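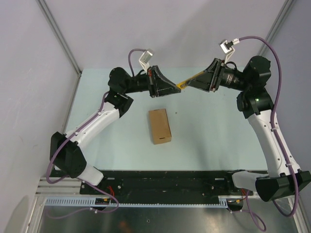 Robot operators wanted, evening shift

Zedima is hiring 2 people to teach a pair of robot arms things most of us had sorted by kindergarten. You hold the controls, the arms copy you, and we record the whole business. Then you reset the table and go again. The current task is passing a thin object from one gripper to the other. Our best operator, Ihor Shevchuk, has 410 clean handovers to his name and has become slightly hard to talk to.

You need steady hands, decent eyesight and a high tolerance for repetition. Gaming experience is fine. Please don't send us your rankings. No engineering degree required; the last few engineers kept stopping to improve things.

Shifts start at 5 p.m. and run four hours, with paid training in February. The coffee is free and tastes like it.

To apply, write half a page to Vitalii Nazarenko at the Zedima front desk and tell him about the dullest job you ever did well. Tryouts last 9 minutes. Bring glasses if you wear them.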